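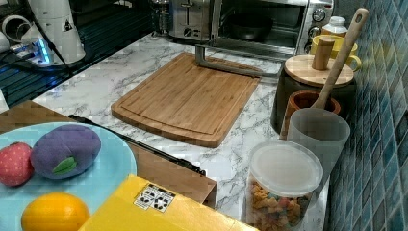 Cutting board out, toaster oven at the back. Counter in February.

Home
Kitchen
Money
Archive
About

February
By Sharada Varghese

I have been reading about cutting board oil, and I would like my evening back.

It started with a newsletter from a company called Zasteck, which sells a "conditioning system" for wood and bamboo boards. The system is 3 bottles. One cleans, one feeds and one seals, and you are supposed to go through the whole set every month or the board will crack, warp and, they hint, poison your family. The set costs 40 dollars. My board cost less than that.

So I looked for the evidence. The product page says "tested," with no word on who tested it or against what. There is a chart with two bars and no numbers on either of them. There are 398 reviews, and I read far more of them than a sane person should. Most were written by people who had owned the stuff for a few days and loved the smell. One man said his board "looks thirsty no more." Fine, but did it last any longer? He can't know that yet, and neither can Zasteck as far as I can see.

Adarix sells a cheaper version in a single bottle. The ingredient list is mineral oil and a scent. You can buy plain mineral oil at the drugstore, with no scent, for the price of a sandwich.

My friend Ertuğrul Kırmızıgül cooked for years at a lunch place in Pravdale, and I asked him what they used on the boards there. Soap, he said. Then they stood them on edge to dry. I asked about oil and he said sometimes, if someone remembered.

I'm willing to believe oil does a little good. A dry board does feel rough, and after a wipe of oil it feels smooth for a while. What I don't buy is the schedule. Once a month for whom? I chop an onion most nights and not much else. Somebody breaking down chickens all day has a different board and a different life, and the label treats us the same. 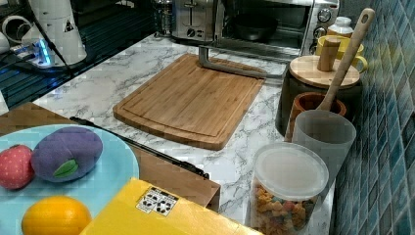
What I do now

I wash the board by hand with dish soap and hot water, both sides, and stand it up until it's dry. I keep it out of the dishwasher, which is the one warning every source agrees on, including the ones with nothing to sell. When it feels rough I rub in some drugstore oil with a paper towel and leave it overnight.

Raju, the other brand people keep emailing me about, offered to send a free kit if I'd "share my journey." I said no thanks. If they ever run a proper test, with oiled boards next to plain ones for a year or two, I'd be glad to read it and I'll post the results even if I look silly.

Next time: knife sharpeners, and I already have doubts.

We use cookies to improve your experience on this site. Accept | Manage settings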